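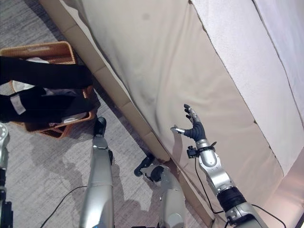

Head view at the sofa station, with the basket of clothes to the left.

Laundry set, March update

The laundry set now stands at 313 accepted episodes, 77 of them from the sofa station. All are recorded by remote control: the operator wears the Arkov gloves and sees only the head view, and the hand follows the glove with a short delay. Hsin-yi Tse has cut the smoothing on the finger joints, and operators report fewer missed pinches on thin fabric.

Dark garments remain the weak point. Against a second dark item the edge is hard to find on the operator's display, and most rejected episodes end there. Until the new display settings are in, please start each episode with the elbow bent and pause before the first grasp – the trimming script looks for that pause.

Episodes longer than 40 seconds are still split by hand. Label both halves with the same garment number, and log dropped items as drops, even if they land back in the basket.

Operator slots for the Figueroa room are open again from Wednesday. Sign up in the usual sheet, maximum 5 per person.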